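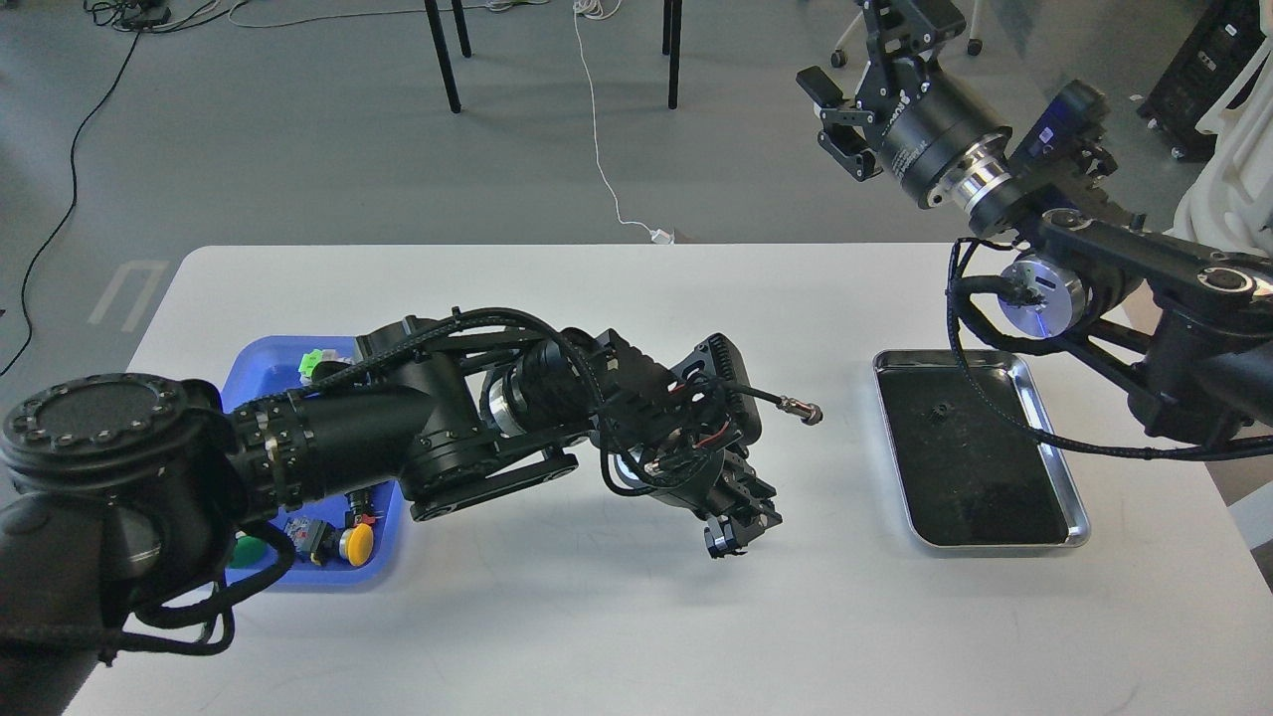
## 4. Cataloging a film collection

This section covers adding titles to a Farka library, merging alternate titles, and setting the running-time filter. It assumes the library folder was created in section 3.

### 4.1 Adding a title

1. Open **Library > New Entry**.
2. Enter the title as it appears on the print or disc you own. Leave out leading articles; Farka sorts on the first word.
3. Enter the year of first release in the country of origin. Dubbed and recut versions get their own year in step 5.
4. Select a genre. Up to 15 genres can be assigned to one entry, but only the first is used for shelf labels.
5. Under **Versions**, add a line for each cut you hold, with language, running time and year.
6. Press **Save**.

**Note:** Running times are stored in minutes. If the sleeve and the disc disagree, enter the disc time.

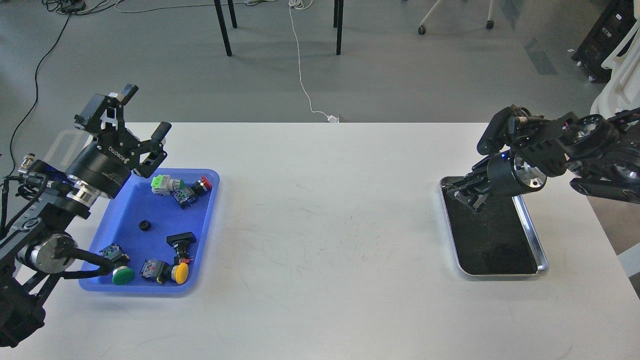
*Prutside Documentation – December 2017*

### 4.2 Merging alternate titles

Low-budget genre films were often sold under a different name in each market, so the same film may be entered more than once.

1. Open **Tools > Find Duplicates**. The Grundthorpe title list supplied with Farka holds 3,867 alternate titles and is searched first.
2. Mark the entry to keep as **Primary**.
3. Mark the others as **Alias**. Cast, crew and version lines move to the primary entry.
4. Check the director field. If two spellings are present, both are kept, separated by a slash.
5. Press **Merge**.

**Caution:** A merge cannot be undone after the library is closed. Export a backup first (section 7).

Do not merge a film with its own remake, or a serial with the feature edited from it. These are separate works – use **Link** instead.

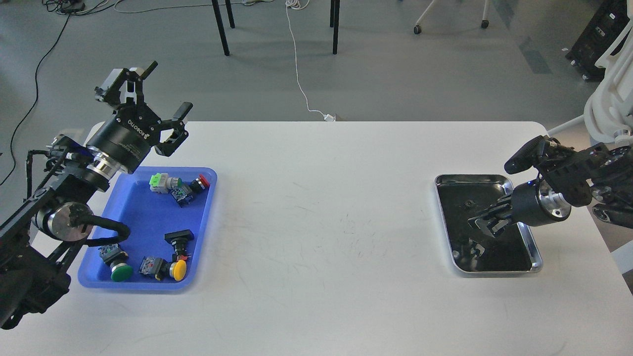
*Fig. 4-2. Two-finger gripper and blue tray.*

### 4.3 Running-time filter

1. Open **View > Filter** and select **Running time**.
2. Set the lower and upper limits. The upper limit accepts values up to 253.
3. Select **Shortest version** or **Longest version**. The default is the longest.
4. Press **Apply**.

Entries with no running time are hidden while the filter is on. To list them, select **Include blanks**.

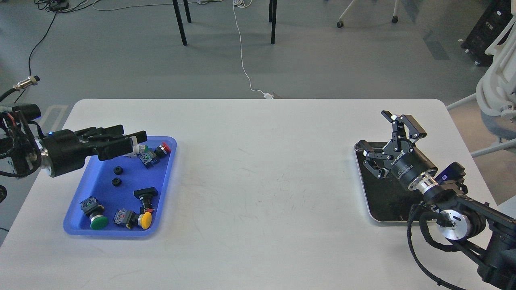

The filter stays active until it is cleared, including after a restart. A small funnel next to the search box shows that it is on. Printed lists follow the filter as well, so clear it before printing a full inventory.

### 4.4 Importing from Myung

Libraries made in Myung version 2 or later can be read directly. Select **File > Import > Myung** and choose the library file. Star ratings are carried over. Viewing dates are carried over only if the day, month and year are all filled in; partial dates go to the **Remarks** field.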